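Household chores by machine: are we there yet?
Board: Home Automation, page 4

zamudio_64
22/08/2023
I read every month that the kitchen robot is almost ready. My question is simple: can any machine today clear a counter after people have eaten and drunk there? I do not mean a demonstration with one cup on an empty table. I mean mugs, bowls, a sponge, napkins and small things with no proper place.

pestent
I think yes, if you accept it to be slow. An arm can take a mug by the handle many times in a row. The difficulty is to decide what is garbage. A paper cup, a condiment packet, a wooden stick: a child of 4 knows what to do with them.
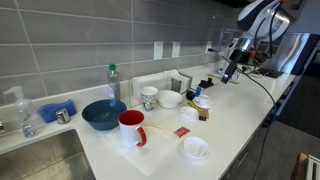 Vuso does not agree with me on this point and wrote me that deciding is already the easy part, and that the hands are what fails, above all with thin and flat things such as a napkin.

zamudio_64
Then we have two different opinions and still a dirty counter.

tedgate
In our shop we automated the sorting of small parts in May. It does 1000 pieces without a mistake, but all the pieces are known to it. I would not trust it with my bowls.

pestent
Your parts are all known, so the comparison is not fair. Give it one full mug and ask again.

tedgate
I agree about the mug. I do not agree that it comes soon. For now I wash by hand.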